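Pre-Session Check, Remote Demo Station (sim + live arm)
Giltov teleop room, bench 2
Date: November 15, 2021
Tasks covered: pick and hold, tabletop items, operator on hand controllers
Result: PASS with comments. Three items open, see end.

Sheet is the Zakatico form, old version. New one has the cable section split in two, will move over in March when the binders get redone.

SECTION A. ROOM AND OPERATOR SPACE

A1. Floor clear inside taped line. OK
Comment: backpack inside the line again when I came in. Moved it. Tape is lifting at the corner by the door, needs redoing before somebody catches a toe.

A2. Operator can see live arm from seat without standing. OK
Comment: only if the left monitor is turned in. Leave it turned in.

A3. Headset strap, lenses, face pad. OK
Comment: pad wiped. Spare pad is in the drawer, not the cabinet.

A4. Chair locked, no rolling. FAIL, fixed
Comment: one caster lock does not hold. Swapped with the chair from bench 3. Bad chair tagged, please don't bring it back.

SECTION B. STOPS AND LIMITS

B1. E-stop on desk, press and release. OK

B2. E-stop on arm stand, press and release. OK
Comment: stiff. Works but takes a real push. Put in for a replacement, ticket 368.

B3. Foot pedal release drops the arm to hold. OK
Comment: tried it three times. Third time there was a small lag before hold. Could not get it to happen again. Leaving this open.

B4. Speed cap set for demos. OK
Comment: cap was at 329 mm/s from somebodys playback run. Put back to 280. Please reset after playback!! New operators should never start on the high number.

B5. Workspace box loaded and matches the table. OK
Comment: checked all four corners with the arm, slow.

B6. Hand-guide mode, second person on the stop. OK
Comment: anyone pushing the arm by hand needs a partner at the desk. No solo hand guiding, not even for a quick one.

SECTION C. CONTROLLERS AND LINK

C1. Both controllers charged. OK
Comment: right one at 36 percent at start, plugged in during section B, fine now.

C2. Controller moves match gripper moves, all directions. OK
Comment: twist felt reversed at first, that was me holding it upside down. Dot goes up.

C3. Trigger opens and closes gripper over full range. OK
Comment: squeeze is easy to overdo. Tell new people to close until contact and then stop pulling.

C4. Link dropped on purpose, arm holds position. OK
Comment: pulled the network cable at the desk end. Arm held. Reconnect asks for a re-arm like it should.

SECTION D. SIM WARM-UP, BEFORE ANY LIVE ARM WORK

D1. Sim scene loads, gripper model shows. OK
Comment: Tritus room scene. Slow first load, let it finish, dont click twice.

D2. Operator picks the salt shaker and holds it. OK
Comment: grip on the cap with a finger on each side. Holding tilted is allowed for warm-up, just note it. If a demo is meant to teach a pour, log the angle, otherwise the learner gets a mix.

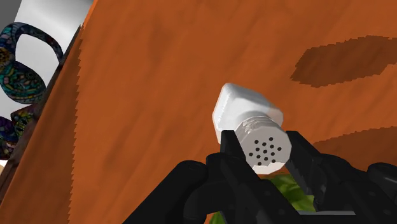
Sowah bench safety

D3. Gripper view usable for judging contact. OK with comment
Comment: holes in the cap are easy to make out from this view, good marker for which way the shaker is facing. But the gripper takes up a lot of the lower part of the picture and there's leaves down behind the fingers. Operator should have the second view up too before going low. Depth is hard to judge from one view.

D4. Shadows and edges don't mislead the operator. COMMENT
Comment: dark patches on the orange wood are jagged, looks like the low shadow setting. Trainees sometimes read a dark patch like that as an object and steer around it. Either turn shadow quality up or tell them first. I told them. Setting is still low.

D5. Side clearance. OK
Comment: mosaic pieces over to the left by the white wall are not part of the task. Nothing to reach for on that side. Keep moves over the wood.

D6. Reset returns item and gripper to start. OK
Comment: reset from the menu, not by closing the window. Closing the window loses the last demo.

SECTION E. RECORDING

E1. Disk space. OK

E2. Start and stop tones heard in headset. OK
Comment: stop tone is quiet. Volume up two notches.

E3. Bad demos marked bad, not deleted. OK
Comment: drops, bumps, slips, all stay in with the mark. People keep deleting the ugly ones and then we can't tell how often a grip slips.

E4. Operator break. OK
Comment: headset off between sets, eyes on something across the room. If anyone feels sick they stop, no finishing the set first.

SECTION F. LIVE ARM, FIRST MOVES

F1. Fingertip pads tight, no tears. OK
Comment: left pad has a nick at the edge. Usable. Recheck next time.

F2. No glass or real ceramic on table for first session. OK
Comment: plastic stand-ins only till the operator has a clean sim set.

F3. First move upward, away from table. OK

F4. Cable slack at wrist through full twist. OK
Comment: one tie was too tight, cut and redone. Watch it on the next long session, it rubs near the joint cover.

OPEN ITEMS

1. Pedal lag, B3. Retest before the next hand-guide session. If it lags again, bench is down until fixed.
2. Arm stand E-stop stiff, B2. Ticket in.
3. Sim shadow setting, D4. Needs somebody with admin on the Tritus machine.

Bench OK for sim and remote control today. Hand guiding on hold till item 1 is closed. Copy of this sheet goes in the red binder, other one stays taped to the desk.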